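Home Titles Anthologies Readings Submissions Stockroom Contact

Pranis Books, stockroom and reading room
Walk-through before the Tornby anthology launch, July
Checked by: Mostafa Younis. Comments mostly mine, initialled RB where Rigoberto Barajas added his.
Start 8.15 am, finished 10.40

Key: OK / FIX / LOOK AGAIN

1. Front door and step
OK. Door opens full width, closer is slow but works. Edge strip on the step repainted, dry now. Bell still too loud.

2. Exits
Street exit OK. Back exit FIX. Four cartons of the Khosravi poems stacked in the passage again. Moved them myself. Please don't use the passage, not even for ten minutes, not even during a delivery.
RB: they were mine, sorry. Gone to bay 3.

3. Exit signs and emergency lights
Sign over back door lit. One in the reading room flickers when the kettle goes on. FIX, electrician booked. Held the test button for the full time, both emergency lights stayed on.

4. Extinguishers
Two, both tagged and in date. The one by the till was behind the poster stand, stand shifted left. Hook's a bit low but it'll do.

5. Shelving, bays 1 to 6
Bay 1 OK
Bay 2 OK
Bay 3 OK, but see item 2, it's full now
Bay 4 FIX, wall bracket loose at the top, you can wobble it with one hand. Nothing above shoulder height until done
Bay 5 OK
Bay 6 LOOK AGAIN, couldn't get at the back fixings

The new anthology came in as 2,000 copies, 28 to a carton, and it's a fat book, 441 pages. Cartons are heavy. Two people or the trolley. Max four high on the floor, none on top shelves. The bottom row in bay 5 was straight on the concrete, now on pallets.

6. Trolley
Front left wheel sticks. FIX. Usable if you pull insted of push. Strap frayed, binned it, new one on order from Workov. 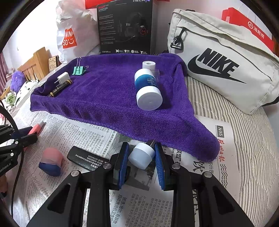 Small jar, white lid. Newspaper.

7. Damp and paper condition
Meter reads fine along the inside wall. Outside wall higher behind bay 6, same patch as last winter, colour of weak tea. Opened two cartons nearest to it. No cockling, no smell, spines square. LOOK AGAIN in a fortnight. Dehumidifier tank was full to the brim so who knows how long it had been off. Empty it mornings.
RB: I'll do mornings. Can someone else do weekends.

8. Pests
Silverfish traps, 13 down. Three in the old journals bay, none in new stock. Traps replaced. No mouse signs. Biscuit packet open under the packing bench, please no.

9. Packing bench
Guillotine guard OK, blade lock OK, key on its hook. Box cutters: one with no blade retract, thrown out. Tape gun fine. Mat has a curled corner, taped down, wants replacing really. Bench light OK.

10. Power and leads
Reading room lectern lead runs across the aisle. FIX before launch. Rerouted behind the chairs for now with the rubber cover, needs a second length of cover, we're short by one. No double adaptors. Heater cord warm near the plug after half an hour, tagged out, do NOT use it, bring a jumper.

11. Chairs and layout
Aisle down the centre clear, wide enough for a wheelchair and someone coming the other way. Two chairs with cracked seats out the back, don't bring them in if it gets busy. Signing table was too near the door, the queue will block it. Turned side on with the queue running along the poetry wall.
RB: the authors would rather face the room. Can we angle it?
Angle's fine. Just keep the door free.

12. Steps and lectern
Riser step up to the lectern has no edge marking. FIX. White tape in the drawer. Readers will be looking at their pages and not their feet. Lectern itself solid.

13. First aid
Kit sealed and complete except burn gel, out of date. On the list. Eyewash OK. Contact sheet still had the old phone number, reprinted.

14. Toilets and kitchen
Tap drips. Floor OK. Urn lid doesn't seat properly, whoever does the tea please fill to the line only.

Still open: 3, 4th bay bracket, bay 6 fixings, trolley wheel, lead cover, riser tape, burn gel.
Bracket and tape have to be done before doors at 6.30 pm on launch night. The rest can wait till the following week but no longer.

Signed M. Younis
Seen R. Barajas, will do the tape tonite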